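Ticket: Billing export stops partway through
Opened by: Montri Chaiyaporn
Status: Open, waiting on vendor

Monday, 9:10 am
Hi Wanpen, me again! The Josside export is choking on the big customer list. It should give me 3,444 rows and I get 2,000 on the dot, then a cheerful green "Done" message. No error anywhere. I tried Koro and a second browser and got the same file both times.
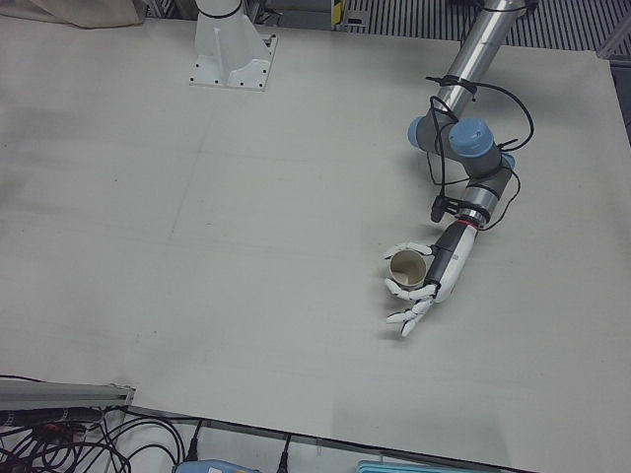
Paper cup, tan outside, held just over the table

9:45 am
Cleared the cache, logged out, logged back in (I know, I know). Still 2,000. I also split the list by region, and those smaller exports come out fine, so the data itself looks okay to me - it smells like a row limit somewhere. 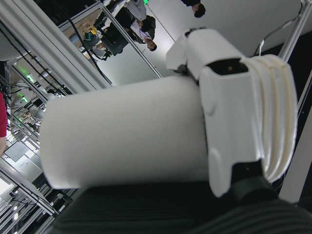

White cylinder in the gripper, side on

11:20 am - Wanpen Nakpan
Found a page size setting under Jevodov sync and bumped it to 3,000. Can you run it again?

11:40 am
Ran it, and now I get 3,000 rows! So that's the setting, but it won't take anything higher. It just snaps back when I hit save,
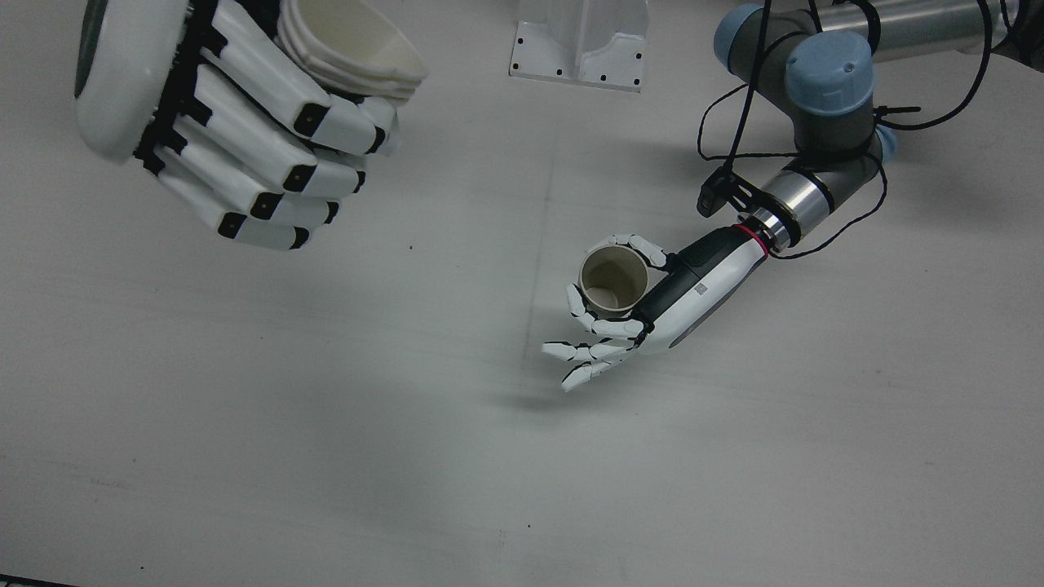 and that happens on my login and on the admin one. For now I'm exporting in 2 pieces and pasting them together, which is fine for the June invoices but I'd hate to do it every month. Could you ask Sitthichai if the cap can be lifted on their end? Leaving this open.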